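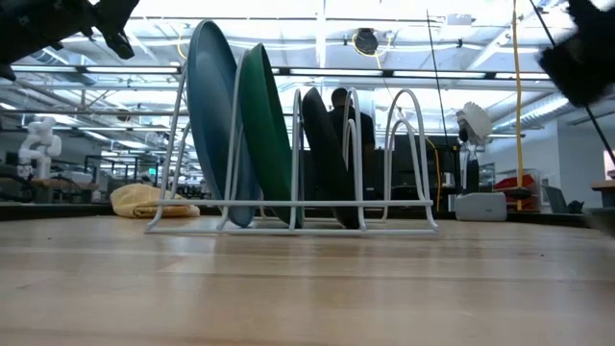 Photo: Judite Baptista

ok so a thread about the chamber music night and the viola sonata because people keep asking me and I can't type it out in DMs again

For anyone new – I play viola, not for a living anymore, I teach, and last night I turned pages for Horácio Marinho at the Reketti room. Piano. He was playing with Judite Baptista, viola. Page turner is the best seat in the house and the worst paid

Program. First half was the Niskanen sonata, for viola and piano, then a set of short dances. Second half the big piece, a duo from 1821 that nearly never gets played because the piano part is horrible and the viola part sits on the C string for pages

First thing. The room. If you haven't been to Reketti it's a long narrow space over a shop, low ceiling, 40 chairs, all taken. Bass just sort of hangs there. Great for viola, less great for a piano with the lid fully up. Horácio had it on the short stick and still held back all evening

Niskanen first then. Three movements, no break between 2 and 3. Slow opening, viola alone for a good long stretch, all harmonics and open strings. Judite took it slower than the recording. Much slower. I was counting rests with my finger on the page and I still nearly turned early

Then the piano comes in with one note. Just one, way down. I've heard this piece on headphones maybe a dozen times and never understood that note until I was sitting two feet from the string that made it

Second movement is the fast one. Lots of pizz, lots of that snapping against the fingerboard. Judite broke nothing, amazingly. I would of broken something

(would HAVE. sorry. typing on a bus)

Third movement. OK here's my only real complaint about the piece, the ending is too long. There's a perfect place to stop, the viola goes up and the piano just leaves it there, and then there's another page and a half. Horácio disagrees with me strongly about this. We had it out at intermission

His argument – the extra page is the first theme backwards and you need it to hear where you've been. My argument – no one hears it backwards Horácio
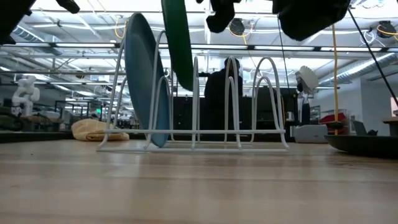
Dances next. Short ones, arranged by Judite herself from fiddle tunes, no titles in the program just numbers. Number 3 got a laugh, there's a fake ending, people clapped, she kept going, she's clearly done that before

Also she changed bows for those. Somebody asked me about this in the replies already. Yes two bows. The lighter one for the dances, her usual for everything else. No I don't know who made either. I'll ask

Intermission. Somebody had left the window open and the piano had drifted a bit up top. Not a lot. The high A was sour if you were looking for it and I'm always looking for it

Second half. The 1821 duo. Four movements, both repeats in the first, so you're in there a while. Judite had told me beforehand they were cutting the repeats. They did not cut the repeats. I found this out at the double bar when Horácio nodded backwards at me

If you've never had to go BACK six pages in one bar's rest with a pianist's elbow in your ribs I don't recomend it

Got there. Just. He played the first two bars of the repeat from memory, bless him

The slow movement is the reason to program this thing. It's a tune a child could sing, over these rolling chords, and then the viola takes it down an octave and it turns into something else. Judite used hardly any vibrato on the low version. Almost a viol sound. I've been teaching that passage for years telling students to warm it up and now I have to go in tomorrow and take it all back

Minuet was a minuet. Nice trio. Moving on

Finale – too fast. They both know it was too fast, Judite said so before she'd even put the viola down. But I'd rather have it too fast and scrappy than careful. There's a run in thirds near the end where they were in different time zones for a second, then landed the last chord dead together. Big grin from Horácio

Encore was one of the dances again, the laugh one, and this time people waited for the fake ending and clapped anyway on purpose
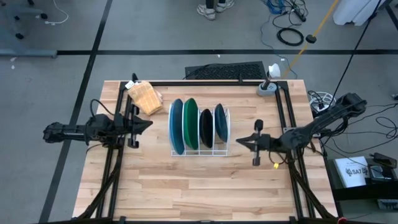 Editions, since three of you asked. For the duo they used the Stimer edition, blue cover, big notes, page turns in terrible places. Viola part is good, fingerings are sensible, bowings I'd ignore. Piano score has a wrong note in the minuet, left hand, second line of the trio, should be a B flat. Horácio has pencilled it in every copy he owns

The Niskanen is only out from Fitelex as far as I know. Pricey for what it is but the paper's nice and it lies flat on the stand. Parts and score come together

Strings, someone always asks about strings. Judite has a steel A and gut core on the rest. I run the same on mine but my A is harsher, so that's the instrument or it's me

Was it recorded? Yes. Audio only, one pair of mics up on a tall stand in the middle. Will it go up? Up to them. Horácio wants to fix the finale and Judite says leave it

They're doing the same program again in March, bigger room, better piano. No idea on tickets yet, I'll add it here when I hear. I've been asked to turn again. I've asked for the repeats in writing

Edit, re the bow question, she says the light one was her teacher's and that's all she knows

Edit 2, it's the trio SECOND line not third, I had it right the first time, stop messaging me

Right this is my stop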